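Open days should show the dull part

In July I went to the open day at Pinow, the robotics workshop on the edge of Murirport. I had been to two of these events before, at other places, and I went along expecting the usual thing: a large arm behind a rope, a man with a headset microphone, and a queue of children waiting to be handed a sweet by a machine. There was an arm, and there was a rope. I spent most of my afternoon elsewhere, in a side room where people were picking things up and putting them down again.

I think the side room was the better exhibit, and I think more open days should be run that way.

The work there goes under the name Gebreyes. People take a gripper in each hand and use the pair to do small household jobs, and what they do is recorded so that a robot can later be trained on it. The grippers have no motors doing clever things on the person's behalf. If the fingers miss, the person has missed. Visitors were allowed to stand close and, if they asked, to have a go.

Marisol Zamora was in charge of the room. She has worked on Gebreyes from the start and she talks about it the way a good joiner talks about doors. The wall chart behind her said 2,439, the number of recordings kept so far. I asked how many had been thrown away and she said more than that, and didn't seem troubled by it. 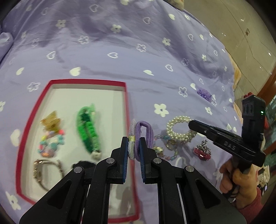 My complaint about the usual demonstration is that it hides the question a visitor most needs answered, which is how hard the task is. An arm that lifts a steel block from a marked spot looks strong and sure of itself, and you go home thinking the rest must be nearly finished. Jewellery on a bed tells you something else. The sheet has folds in it. A hair elastic has no proper top or bottom and gives way when you pinch it, and two of them held together between the fingertips, one thin and sparkly and one thicker, are not a shape anybody could draw in advance. The pearl bracelet lies in coils, so the first thing you have to decide is what part of it to take hold of. I have sorted my daughter's hair things hundreds of times without deciding anything.

I had my go. I was given 5 minutes, according to the sheet by the door, and I used all of them. I dropped a bracelet twice. You lose the feel in your fingertips and have to do it all by eye, and you find out how much you had been relying on the feel. The woman after me was far better at it than I was – she said she did a lot of sewing – and it was a pleasure to watch her.

There are fair objections to all this. One is that it is slow, and families with small children will not stand in a side room for long. Some didn't. They looked in, saw no robot moving, and went back to the arm. I don't blame them, and I wouldn't take the arm away.

Another objection is more serious. A company called Narkska held its own open day in the spring, and the leaflet I brought home from it promised a home robot that would do "100 everyday tasks". A firm that says that sort of thing has no reason to let the public see how much patient handwork comes first. It makes the product sound further off. I can understand that as a matter of business. But people in this town are being asked what they think of these machines, in their homes and in the care home on Station Road, and they can't give a sensible answer if all they have ever seen is the finished trick.

I would also have liked to hear more at Pinow about who does the recording and what they are paid. Marisol told me when I asked – they are paid by the hour, at the same rate as the workshop assistants – but it wasn't written up anywhere, and it should be. Put it on the wall next to the chart.

The side room closed at four. When I left, the queue for the arm still went out of the door, and Marisol was at the bed with a gripper in each hand, showing a boy how to close one slowly.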